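2/3/23, notebook of the dye room, Brurna

Continued from the page about alum. Today was mostly madder and mostly wool, the Shetty yarn, second delivery.

I started the bath before nine because the hall is quiet then and I can have both burners. Roots were ground yesterday by Noel, finer than last time. I soaked them overnight in the tap water from here and not in the collected rain water, for the reason that Indira wants to know if our tap water is hard enough to help the red. In Rornavville, where she learned, they always added chalk. I have not added any chalk to bath A. Bath B got a small spoon of it, level, same spoon as in the autumn notes.

Quantities: 66 g of root in each bath, one skein in each. The skeins were mordanted last week and kept damp in the bag. One of them smelled a little bit, but I rinsed it twice and the smell went away.

Heating. The old advice is to keep madder under 70 degrees, or else the browns come out of the root. I wanted to be strict with this. Bath A behaved well, it climbed slowly and stayed where I put it. Bath B went up to 74 when I was on the telephone with Flirberg about the missing invoice (still missing, Aarne will write to them). I took it off the burner and it came down again in a few minutes. I write it here so that we do not later praise the chalk, or blame it, for what the temperature did.

After one hour I lifted both skeins to look. A was orange, like the flesh of a ripe apricot. B was already more red, with something of brick in it. I am careful with these words because wet wool always looks darker and more noble than it is. The color must be judged tomorrow by the window, dry, next to the card from the autumn.

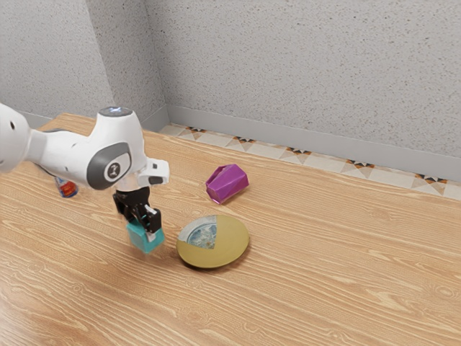

Both skeins stay in the baths overnight with the burners off. Chandrasekhar thinks this gives nothing after the first two hours. I think it gives depth, but I must admit I have never tested it properly. We agreed that in April we make a series for this question only: the same yarn, the same root, skeins taken out at different times and nothing else changed. He will prepare the labels. Please, this time in pencil. The ink from the last series ran into the wool and we lost two samples.

About the weights. The Shetty yarn comes marked as 100 g for a skein, but I do not believe it. I put the whole delivery on the big scale and got 1,061 g for ten skeins, with the string ties on. The ties cannot explain the difference. It may be only damp from the store room, so I have hung one skein over the radiator and will weigh it again before I write to them. Until then all our percentages for this yarn are slightly wrong, and Aino should not copy them in the clean book.

Things I noticed and do not want to forget:

The finer root powder goes through the cloth bag. There is red dust in the fibers of skein A, and it will need more rinsing than usual. A thicker bag, or two bags, one inside the other.

The thermometer with the blue cap reads two degrees more than the other one in boiling water. I used the other one for both baths today.

The iron pot still leaves gray marks on the bench cloth. It must not come near the madder at all, even empty.

Used bath: Indira asked me to keep it for a second, paler dyeing. I have two buckets with lids under the sink, marked A and B. If they begin to bubble, somebody please open the lids a little. They will be used by the end of the week or poured away.

For tomorrow: rinse, dry in shade, compare with the card. Cut a short piece from each skein for the light test, half under cardboard and half open, on the south window. Ask Aarne whether the alum from the new bag is the same grade as the old one, the crystals look smaller to me. Order cloth for bags.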